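3. Setting up office cup recycling with the Walta bin

Righto, if you've done section 2 you've got the Walta unpacked, the lid clipped on and the liner rail facing the wall. Now for the bit I enjoy, which is getting it ready for paper cups and talking everyone into using it!

Before you start, check that your collector takes lined cups. Ours is Sastgate and they do, but plenty of kerbside services don't, and a whole bag can get knocked back.

1. Slide the cup tube down through the lid until you hear it click. Give it a wiggle (mine popped straight back out the first time).

2. Fit the liquids tank underneath. The spout goes towards the front. It holds 10 litres, and I'd empty it daily in a busy tea room, milky stuff especially.

3. Hook the liner over the rail with the drawstring on the outside.

4. Stick the Mimeo label at eye level. Print it in colour if you can, the grey version looks like a parking notice.

Caution: never lift the tank by the spout. Two hands, underneath, and walk slowly.

What goes in

Paper cups only, tipped out first. Lids and stirrers go in the side pocket. A mouthful of coffee left in the bottom will glue a whole stack together by the afternoon, and then the stack won't drop. 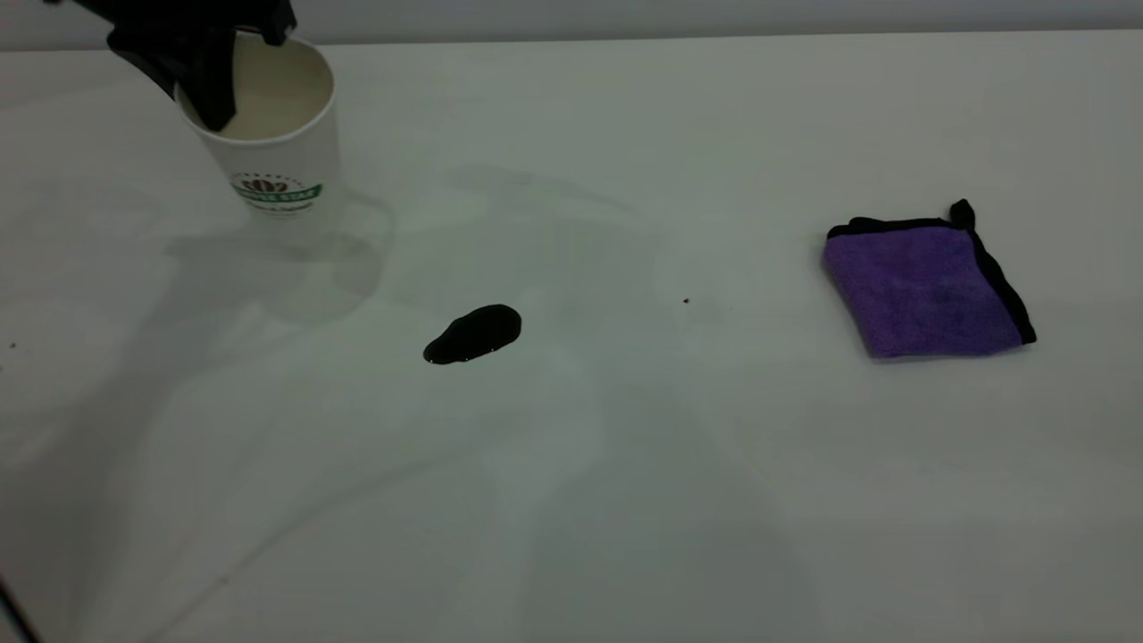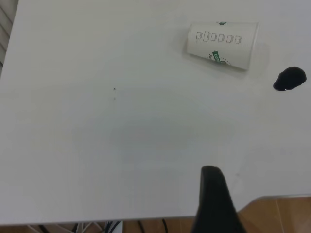 Paper cups with printing on them are fine in the tube, logos and all.

Rinsing isn't worth the water, according to one reader at Chege, where they'd stopped doing it and just tipped the dregs and gave each cup a shake over the tank; the bags still went through without a complaint, though the tank did need a proper scrub with bicarb more often than before. I've since gone the same way, and the queue at the sink has vanished.

Emptying the tube

5. When the red flag shows, the tube is full at 80 cups. Pull the grey lever and let the stack slide into the liner.

6. If it sticks, push from the top with the plunger supplied. Please don't use a broom handle, it scratches the tube and the next lot catches on the scratch.

7. Tie off the liner after 3 drops and pop a fresh one on.

Note: the counter on the side never resets itself. Ours says 1,813 and I've grown rather fond of it, but if you want to start from zero, hold the button down until it beeps. Wall brackets are in section 4.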